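Prevberg Road Maintenance – Service Request Log
Request 130, Barton section
Status: Open
Category: Pavement and lane markings

Initial report: A motorist reported tire noise and a slight pull to the left when changing lanes. The report was forwarded to the Owusu depot for review.

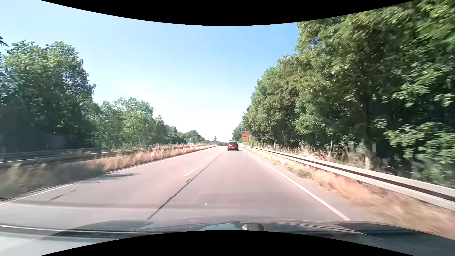
The pull is noticed mainly when crossing the sealed joint to the right of the lane dashes. Earlier patches in the left lane are to be checked under the same request.

Update, 15 minutes later: Priority set to routine. Inspection of the left lane will require a shoulder closure of up to 44 yards – the depot is to confirm equipment.
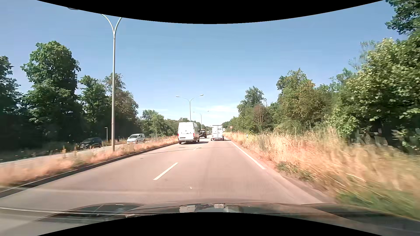

Closure hours must avoid the morning peak. Mowing of the median is handled under a separate request and should not be added to this one. 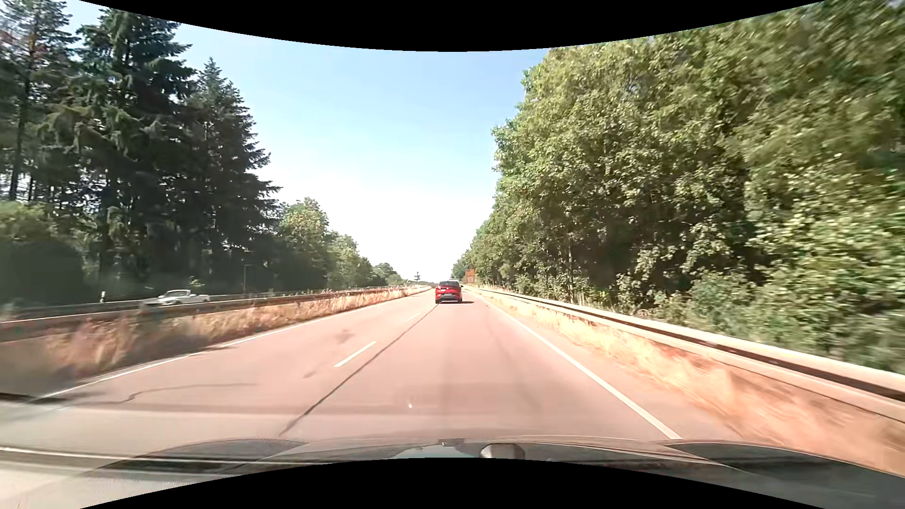 Attachment 3: Dark seam to the right of the lane dashes, red car ahead.

Next action: Brolier to submit a sealing estimate in January.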